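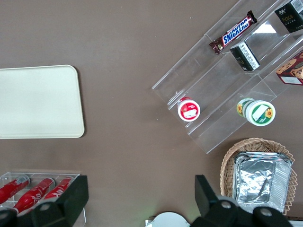 A clear stepped stand and a cream tray on a brown tabletop.

Stepped stands for the counter: what we learned from six months of using them

Readers who run a front desk, a break room or a small shop often write in about the same problem. The counter fills up with small things, the small things fall over, and the ones at the back don't sell or don't get eaten until they are past their date. This month's item is about one inexpensive fix, the clear tiered display stand, and the plain tray that goes next to it.

We bought our first stands for the pickup counter at the Zawadzka street shop. They are acrylic, with steps like a short flight of stairs. You set the tall things at the top and the short things at the bottom, or the other way around if customers come at the counter from the side. A candy bar lies flat on a step. A small box stands up. Round containers go on the lower steps, where they have less far to fall.

The range on ours is mixed on purpose. There is a Snickers bar on one of the upper steps, a box of cookies off to the side, a couple of round tubs, one with a red lid, and two black boxes. None of these would share a shelf in a supermarket. On a counter it works, and people look at the whole stand because they can't guess what the next step holds.

Setting one up

Wash the stand before you load it. New acrylic comes with a film on each face, and under the film there is often a little dust that sticks by static. Use lukewarm water, a drop of dish soap and a soft cloth. Do not use glass cleaner with ammonia, and keep paper towels away from it. The first stand we had at Omaria was wiped down with paper towels every evening and went cloudy on the front edges before the summer was over. The second one has been cleaned with a microfiber cloth and still looks fine.

Turn the stand at an angle to the edge of the counter. Set square, the steps hide each other from anyone standing a little to the left or right. Set on the diagonal, more of the steps can be seen from the door and from the register. It takes up more room that way, so measure first.

Leave some bare counter. People need a place to put down a phone, keys or a bag while they pay. If the stand goes to one side and the tray to the other, the middle stays open. We tried filling the middle with a second stand at Casach and took it out again after a few weeks. Customers were putting their bags on top of the cookies.

Labels

Put the price or stock label where it can be read without picking the item up. On a flat box that means the face that tilts toward the customer. On a round tub, the lid is a good place, especially for one that is going to be laid on its side. A small white label is enough. Big labels cover the artwork, and the artwork is what sells a tub with sunflowers on it.

If you use barcode labels, check that they scan after they have been put on. Labels wrapped around a curved side often don't, and the person at the register ends up typing the number by hand. We reprinted 1,000 labels in a narrower size for this reason, and now they go on the lid or along the length of the container.

Round things roll. A tub on its side will stay on a step if there is a lip at the front. If your stand has no lip, use a dot of removable putty underneath. Check the putty when you restock – it dries out and leaves a mark that has to be rubbed off with a thumb.

What the tray is for

The tray does not need to hold anything most of the time. Ours are cream colored, rectangular, with rounded corners and a low rim. A customer's choices go in the tray while the order is put together, and the tray is emptied when they leave. It keeps one person's things apart from the next person's, and it stops small items from sliding off the counter.

A pale tray on a dark counter is easy to find. We had dark trays at first to match the counters, and they did match, so well that people set their coffee half on the rim. Choose a smooth one. Trays with a woven or ribbed base look nice but they hold crumbs, and chocolate gets into the grooves.

Wipe the tray at opening, at midday and at closing. Keep a spare under the counter.

Chocolate and heat

Do not put chocolate on the top step under a spotlight. Clear plastic lets the light straight through and the top step is the closest to the lamp. Move the bars down a step or switch the lamp off in the afternoon. If the stand is near a window, look at where the sun falls at 3 p.m. and not just at opening time.

Boxed cookies are more forgiving, but the print on reddish packaging fades in a sunny window. Turn the boxes every time you restock and sell the faded ones first.

Rotation

We restock from the back of each step and pull forward. Anything within 40 days of its date goes on the lower steps, where children and anyone waiting in line can see it. Anything closer than that comes off the stand and goes in the staff kitchen.

Keep a short list taped inside the cupboard door of what belongs on which step. It doesn't have to be followed exactly. It helps when someone new opens up and finds the stand empty after cleaning.

Getting a stand

The Oteo counter set, a stand with one cream tray, is back in the supply list this month. The stockroom has enough for every site that asked in December, and a second delivery is due before the end of the quarter. Sites with a short counter should order the stand without the tray and use the trays they already have. Put requests on the usual supply form and write the counter depth in the comments box.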